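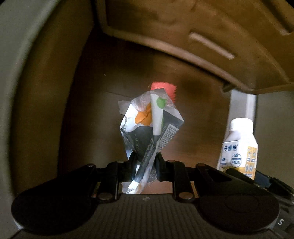
Crumpled wrapper, held upright

Right, evening everyone. Get a drink if you haven't got one, I've been given 30 minutes and I'll try not to use them all.

Slide 1. So I was asked to talk about special teams, which at our level usually means whoever is still standing near the coach when the punt's called. I've coached kickers and coverage units for 6 seasons, first at Mistora and now with Clillus, and I still get told it's the boring bit. (Pause, let them laugh, somebody always does.)

Slide 2. The Brotex game. We're four points up with 84 seconds to go and we've got to punt. Good snap, decent kick, and then five of our lot run straight at the ball like it's an ice cream van! Their returner goes outside and there's not a soul there. We lost by three. I watched that return on my phone all the way home and I can tell you the coach smelt of wet boots and regret.

Slide 3. Lanes. Please, please teach lanes. Put cones down if you have to. Every player gets a strip of grass and stays in it until the ball carrier commits. We do it at walking pace first, and the players moan, and then we do it again faster. Ask the room here: who spends more than ten minutes a week on this? Wait for hands.

Slide 4. The snap. Your long snapper needs reps in the rain and with cold hands. Ours did 300 over pre-season, mostly in August on the Wednesday session, and by the Shih Cup he'd stopped looking worried – I hadn't, but he had.

Slide 5. Picking people. I don't want your leftovers. I want the second-year linebacker who's cross about not starting. Give him a job on kick-off and tell him it matters, then show his tackle in the film session so he knows you meant it.

Skip slide 6 if we're running late, it's only the drill sheet and I've got paper copies by the door.

Questions. If they ask about onside kicks, do the story about the gatepost.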